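Vom Recht auf die halbe Stunde

Wer bei uns in Nidden in der Mittagspause etwas essen will, muss sich inzwischen beeilen. Zwölf bis halb eins, dann klappt jemand den Laptop wieder auf, und wer noch kaut, kaut mit schlechtem Gewissen. Ich bin in einem Haus groß geworden, in dem mittags der Tisch gedeckt wurde, auch wenn es nur Kartoffeln und Quark gab, und ich gebe gern zu, dass ich in dieser Sache befangen bin.

Im September war ich ein paar Tage in Cáceres. Dort saßen die Leute um drei noch beim Essen, redeten durcheinander, bestellten noch einen Kaffee (und dann doch noch einen), und die Geschäfte blieben eben zu. Man kann das unpraktisch finden, ich stand selbst vor einer verschlossenen Apotheke und habe geschimpft. Nach zwei Tagen saß ich aber mit am Tisch und habe in einer Stunde mehr über meine Gastgeber erfahren als über manchen Kollegen in all den Jahren.

Wir rechnen die Pause immer als Verlust. Dabei werden in ihr die Dinge geklärt, für die später drei Besprechungen angesetzt werden, und wer müde ist, darf es dort wenigstens kurz sein.
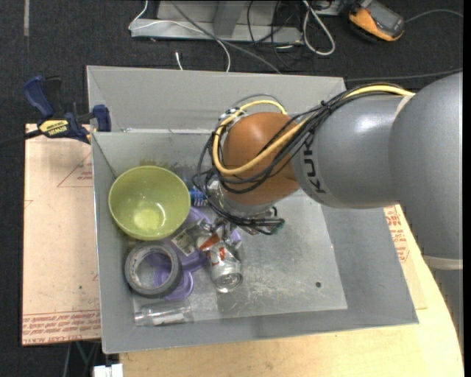

Kaede Hirano hält dagegen, eine lange Pause sei vor allem etwas für Leute ohne Kinder, sie selbst wolle lieber um vier nach Hause als um eins beim Nachtisch sitzen. Das lasse ich gelten, liebe Kaede, und ich habe lange darüber nachgedacht. Eine Stunde muss es ja gar nicht sein. Mir würde schon eine halbe genügen, wenn sie wirklich eine halbe wäre, mit Teller, Stuhl und jemandem gegenüber.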